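Rejecting Blurred Wrist Camera Images Before Grasp Planning
Student project report, Purnus module, robotics software course
Monday, April 29, 2024

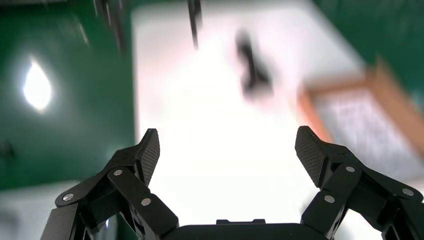

Figure 1. Wrist camera image with the gripper open. The fingers are sharp and the background is strongly blurred.

1. Introduction

Our project is a small software module with the name Purnus. It stands between the wrist camera and the grasp planner and decides for each image if the planner may use it. The planner itself is called Gashaw and was written by students of an earlier year. We did not change it, except for one message type which is explained in section 3.

Gashaw takes the newest image at the moment when a grasp is requested. If the arm is still moving, the outline of the object becomes too wide, and the grasp point is then placed beside the object. In the old log files we found this error many times, but the log did not say why the grasp was rejected. It took us most of March to understand that the image was the cause, and that the calibration was correct.

2. Why a simple sharpness value is not enough

Our first version calculated one sharpness value for the whole image. If the value was under a limit, the image was refused. This worked badly. In Figure 1 the textured finger pads and the silver pins at the joints have very clear edges, so the image gets a high value although the dark object on the white table cannot be recognized. The fingers move together with the camera and therefore they stay sharp at any arm speed.

The second problem is light. The white table is overexposed in the middle, and such an area has almost no edges even when the arm is standing still. A low value can mean blur or too much light, and the first version could not separate the two cases.

3. Method

The new version works in the following order.

First, the fingers and the palm are removed with a mask. The mask depends on the gripper opening, so we stored 14 masks between fully closed and fully open. The software reads the opening from the gripper driver and takes the nearest mask. Every mask is made a little larger than the real finger, otherwise the edge of the pad remains and disturbs the result.

Second, pixels which are nearly white are excluded. If too few pixels remain, the module sends the answer "no decision" and asks for a shorter exposure time. For this answer we had to add the new message type in Gashaw.

Third, the sharpness is calculated only on the remaining area and compared with the limit. The joint speeds are also read. When the speeds are zero but the image is still blurred, the module waits for 2 more images before it reports a fault.

4. Test

We collected 600 images with the arm and labeled them by hand as usable or not usable. The set contains images with the arm standing, moving slowly and moving fast, and with different gripper openings. Of these, 85 were kept apart and used only for choosing the limit. The others were used for the test.

With the mask, the module refused most of the fast images which the first version had accepted. The remaining mistakes are mainly slow movements, where also we had difficulty to agree on the label. A second group comes from surfaces with one color, for example the green areas, because there is little to measure.

5. Open points

The masks are valid only for this gripper. If the pads are changed, all of them must be recorded again, and the script for this (make_masks) still needs the arm to be placed by hand in front of a plain background. We would like to calculate the masks from the gripper model, but the time was too short.

The limit is a fixed number in the configuration file. It should be checked again when the lamp or the camera exposure is changed.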